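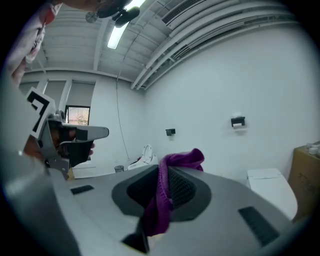 2 min read

4.2 Order of surfaces in toilet cleaning

The second part of our study concerns the small restroom. In the written household instructions that we collected, the toilet is usually treated as one object. The cleaners we interviewed in Flandmont divide it into several surfaces, and they have strong opinions about which of them should come first.

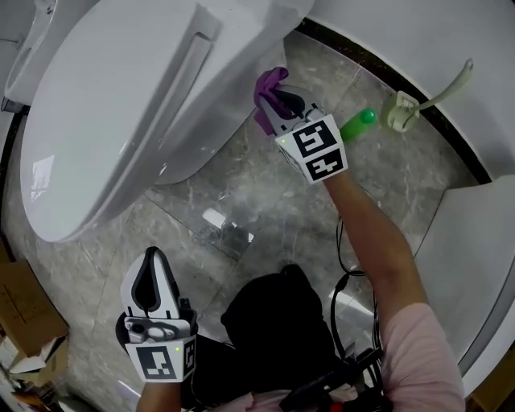

Most of our participants begin with the outside of the toilet and leave the bowl for the end. They told us that the outer parts are touched more often and should meet a clean cloth. The front edge of the seat lid, where the purple cloth is pressed, belongs to this first group, together with the tank. The brush is used only in the last stage.

Two points of disagreement remained. Some participants clean the

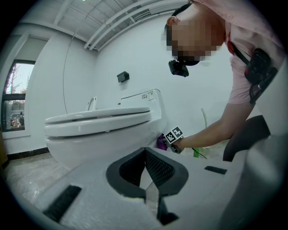

floor next to the base immediately after the lid, and others wait until the whole fixture is finished. The older instructions from Voston do not mention the base at all.

Figure 4. Outer surfaces of the toilet and the floor beside it.

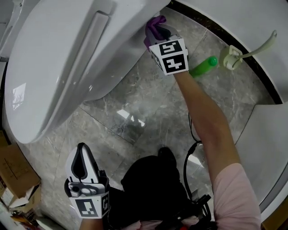

Pavithra Hegde, Research Assistant in Domestic Studies

The hose and the valve behind the toilet were named in few interviews. We therefore coded them as a separate surface, and we return to them in Section 4.3.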